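Threads > Radio and audio > Elin Meredith

Search posts
Search

So Fider has bought Trolwood FM and the press release says "nothing will change for listeners". I have worked in local radio long enough to know what that sentence costs.

They say the breakfast show stays. Fine. Read it again, though. It says the breakfast show "brand" stays. Ynyr Powell isn't mentioned anywhere, and he has presented it since the station was above the carpet shop.

Fider now runs 70 stations. I'd like someone to tell me how many of them have a person in the building after 2 in the afternoon. I asked their press office in July and got a link to their values page.

The line about "investing in local news" is in there too. At Ondstead that meant one reporter covering three counties from her kitchen. Decent reporter. She read out the name of my village wrong for a month and I don't blame her one bit.

People keep replying that it was this or closure. Maybe. I haven't seen the accounts and neither have you. Trolwood was selling out its advertising slots last spring, or so Aled Jenkins was telling every room he stood in. He ran the sales team, so take that as you like.

Then there's Rainer, the scheduling system. It picks the songs for the whole group from a list of 300. Three hundred! Elis Skyrme had more than that in the boot of his car for the Sunday folk hour.

I'm told Rainer is "responsive to local taste". I listened to Ondstead and Trolwood side by side for an evening, two radios on the windowsill. Same song, same minute, four times before the nine o'clock news.
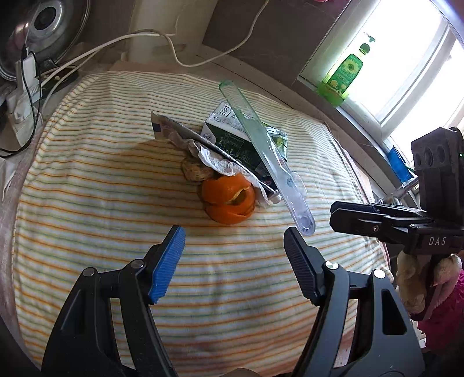
And the news was the same as well, apart from the weather. Ondstead got Trolwood's weather.

Someone asked what the regulator makes of it. The licence asks for a set number of local hours, and "local" can mean made in a studio a long drive away. So they'll pass. They always pass.

Eun-seong Na replied to say the new app lets you pick a Welsh-language stream. I tried it. It works, credit where due, and it has no presenters on it at all. A playlist with jingles.

There's a petition, 500 names so far. I've signed it. I don't expect Fider to read it, but I'd like the council to, seeing as they advertise on the station.

Ynyr is on air tomorrow from six as usual. I've asked him whether he's been told anything and he says he's had an email inviting him to a "conversation". Will post if he lets me.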